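Incense timing in a home meditation practice: project report

Second year, Religion and Practice module

1. What I set out to do

Many beginners' guides to seated meditation tell the reader to time a sitting by burning one stick of incense. I wanted to find out how even that timing is, and whether people sit differently when they time themselves this way instead of with a clock. The project ran through June.

2. Background

Incense has been used to mark time in temples in China and Japan for a very long time. Powdered incense was laid in a groove and burned along a set path, and sticks were used for single periods of sitting. In some Zen halls a sitting is still spoken of as the length of one stick. Modern handbooks repeat this but seldom give the length of the stick, so a reader with a short stick and a reader with a long one are doing different practices under the same name.

3. Method

I bought two kinds of stick, sold as Fukano and Tiêu. Both were plain, with no bamboo core. I burned 13 of each in the same bowl of ash, in a room with the window shut, and wrote down the time from lighting to the last visible smoke. I cut nothing down.

For the second part, 5 people from the university meditation group agreed to sit at home every morning. In the first two weeks they used a phone timer. In the next two they used a Fukano stick. They kept a short diary, with one line on when they first wanted to get up and one line on anything else.

4. Results

The Fukano sticks were close to each other. The Tiêu sticks varied more, and two went out part way down and had to be left out. I think they had taken up damp in the cupboard, but I did not test this.

The diaries were harder to use. Three people wrote that they looked at the stick often in the first days and then stopped. One disliked the smell and sat further away. One missed most of the second fortnight, so I have only used the first half of that diary. Nobody reported sitting longer than the stick lasted.
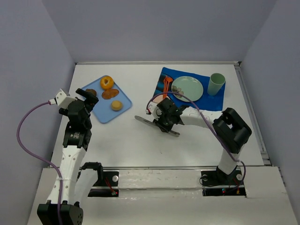
5. Discussion

A stick is good enough for home use if the same make is used each time. It gives no signal at the end, so the sitter has to open their eyes or notice the smell fading. Two diaries call this a distraction and one calls it the best part. With so few people I can't say more than that.

I would change the diary if I did it again. A single line was too little, and "anything else" was read in different ways.

6. Sources

Course handouts on East Asian ritual, the group's own beginners' leaflet, and the Ollari booklet on incense and prayer from the department shelf.

Comments (3)

tostitz_reader: Did you weigh the sticks before burning? Ours differ a lot even within one box.

Reply from author: No, only timed them. I should have.

mossbank: We use a small bell after the stick goes out, one person keeps watch for the rest. Doesn't help if you sit alone I suppose.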